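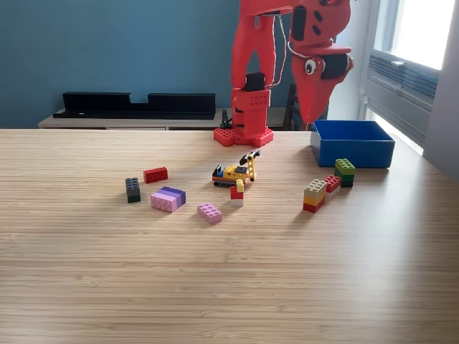 Bridget Halloran
Research engineer, Himau

How to check a success rate before you believe it

Most of the success rates I get sent for small tabletop arms can't be checked. I don't mean they're made up. The person who ran the trials usually can't tell me afterwards what a success was, where the bricks were when each one started, or how many runs were thrown out along the way. This page sets out how we now test a learned pick-and-place policy on a tidy-up task (bricks off the table, into the bin) at Himau. It is slow and dull, and it has made every one of our own numbers smaller.

You need a trained policy, an arm that is already calibrated, a bin, a mix of bricks and an afternoon. I'm using Emico, our imitation learning code, but nothing below depends on it.

Step 1. Write the rule down first

Do this before the arm moves. Ours reads: a trial is a success if the named stack leaves the table, is let go inside the bin, and is still inside the bin when the arm has gone back to its rest pose. Knocking over another stack is allowed but must be logged. A person touching anything on the table ends the trial as a failure.

Print it. A rule kept in your head gets kinder as the day goes on.

Step 2. Fix the starting layouts

Draw up the layouts on paper and number them. We use 24, one trial each, in shuffled order. Include layouts with stacks close together, some with bricks near the bin wall, and a few with something on the table that the arm should leave alone. If your training demonstrations all began from tidy, well-spaced layouts, the test must not do the same.

Be wary of anyone who says the bricks were "placed at random". People don't place things at random. They put them where they expect the arm to cope.

Step 3. Run everything, keep everything

Start the recording before you start the policy. Don't stop a run early because it looks hopeless, and don't restart one because the arm hesitated. Set a time limit and stick to it. Ours is 2 minutes, and I'd still argue it is too generous.
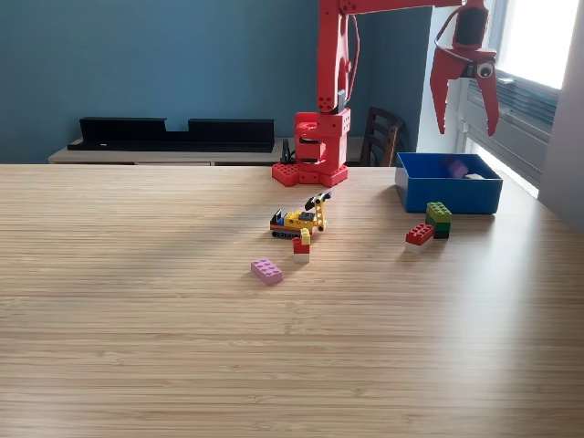 Fingers open by the bin, with the green stack still on the table.

Write the result on the sheet straight after each trial, in one of three columns: success, failure, unclear. The third column matters more than you'd expect. Without it, all the awkward cases slide quietly into the first.

If the hardware faults (a servo overheats, a cable pulls out), log it as a fault and repeat the same layout at the end. Report the number of faults as well. I have read write-ups where the faults happened, oddly, only in runs that were going badly.

Step 4. Score from the recording, with someone else

Hand the recordings to a person who did not train the policy. Give them the printed rule and nothing more. Then compare their sheet with yours.

On our February run of the Zestmont policy I had marked 17 successes. The second scorer had fewer, and we disagreed on almost 9 trials in all, counting one we never did settle.

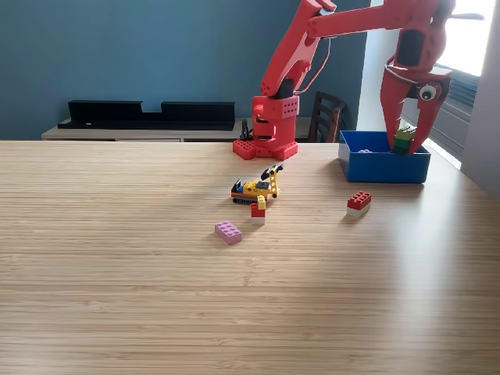

Most of those arguments were over the moment of release, which is where a loosely worded rule falls apart. An older version of ours said only that the bricks had to "reach the bin". Take a moment like this one, with the green stack dipping just below the rim of the blue box and the fingers still closed on it. Under the old wording, I'd have ticked success and moved on. Under the new one there is nothing to score yet, and a single still can't settle it either way. You have to watch through to the rest pose. If your rule can be met while the gripper is still holding on, rewrite it and score the whole batch again.

Step 5. Report the count

Give successes out of trials, then the unclear ones, then the faults. Leave percentages out, or put them second. With a set this small, a couple of trials shift the percentage a long way, and a decimal point after it is just decoration.

Say which layouts failed as well. A policy that fails only on crowded layouts and one that fails all over the place can post the same total, and you would fix them in quite different ways.

Step 6. Try to break your own result

Move the bin a hand's width and run a handful of layouts again. Change the light, by the blinds if you have them, as daylight from one side can do a lot of work for a camera-based policy without anyone noticing. Swap the stack colours. None of these runs go into the main count, but they go into the report.

We put the Rowlands policy through this after it had done well on the main set. It did badly once the bin moved. I suspect it had learned one place in the air and a time to let go, though I haven't tested that properly and wouldn't repeat it as a finding.

The blank scoring sheet and our layout drawings are in the Emico folder, under evaluation. Change the layouts to suit your own table, and keep the old ones so that later runs can be compared.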